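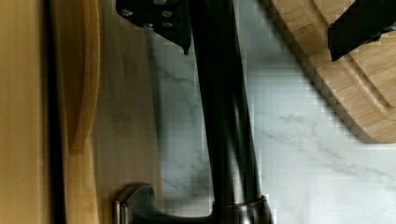
Pantry and Cold Shelf Check – Condiments and Preserves
Torkura Kitchen, Rarnilmont. Checked by Barrett Lindqvist, May 9, 2021

1. Fridge at 40 degrees or below: OK
The door shelf runs a little warmer than the back, so please keep the mustards there and move anything with egg or cream inward.

2. Opened jars dated: NEEDS WORK
Most of you are doing beautifully with the tape and marker, thank you! Still, 5 jars had no date at all, among them the fig spread and the good tahini. I tossed the tahini with a heavy heart.

3. Lids and rims wiped: OK
Much better than last time. The honey is always going to be the honey. 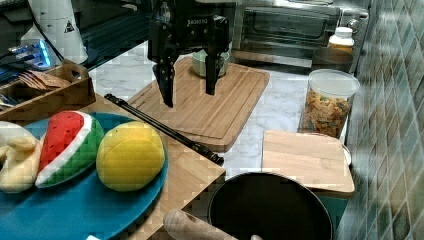
4. Flavored oils: NEEDS WORK
Garlic oil made here has to stay in the fridge and be gone in four days. I found one bottle next to the vinegars – lovely smell, but out it went. Ayman Kanaan has the recipe card and will add the storage note.

5. Jelly and chutney seals: OK
Pressed the center of all 27 lids in the Semaan delivery and not one popped back.

6. Allergen labels facing out: OK, with one comment
Sesame and nut labels were easy to read. The walnut pesto had its label on the bottom, where it does no good to anyone. 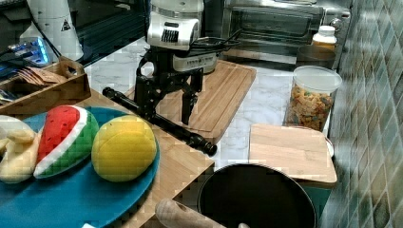
7. Oldest stock in front: PARTLY
Fine on the pickle shelf, backward on the relishes. Elias Aoun turned them around while I was writing this up, bless him.

Next check is in June. Call me if you'd like to come along and learn the routine.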